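Housing and Interiors, Unit 7: Paint Color and What It Is Supposed to Do

Handout to keep. Bring it to the June session along with your own room notes.

1. The claims

Open any paint brochure and you will read that green calms, red makes you hungry, and yellow helps you study. Most of these claims come with no source. When there is a source, it is often a small test in which people looked at colored cards for a few minutes. Looking at a card is a long way from living in a room for ten years.

The Palonus leaflet in your packet says that a pale green office "lifts focus by 30 percent." Read it twice. It does not say what focus means, who measured it, or what color the office was before. Mark each missing piece in the margin. The Womex leaflet is more careful, but it still slides from "people liked the room" to "people worked better in it." Those are separate claims and need separate evidence.

2. What we can say with more confidence

Light colors send more light back into a room than dark ones. You can check this at home with a cheap light meter. In our test room, the reading at the desk was 440 lux with pale walls and 354 lux with one of them painted dark. Same lamp, same desk, same time of evening. That is a real difference, though it says nothing about mood.

Two colors meeting at a corner will also change how you judge each of them. A middling gray-green looks darker beside a pale mint than it would alone. Brochures like to call this "adding depth." Maybe. A lamp aimed at one wall can do much the same thing for less money.

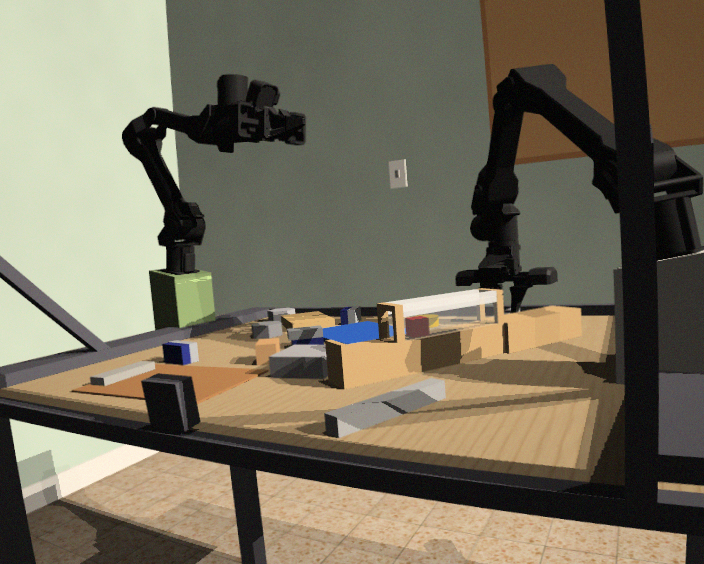

3. The accent wall

Sellers say one dark wall makes a room feel bigger. Other sellers say it makes a room feel cozy. Both cannot be right about the same room, and I have seen both printed in a single Cilov catalog, 20 pages apart.

Before you believe either one, ask:
- Was the furniture the same before and after?
- Did the people asked already know what answer was wanted?
- Would they say the same thing a year later?

4. Names

A name sells paint. Nic Giolla's range has three greens that I could not tell apart on a dry test board, at three different prices. Cover the names before you choose.

5. For next time

Pick one claim from any leaflet. Write half a page on what it would take to test it properly, including what result would prove it wrong. If no result could, say so and pick another claim.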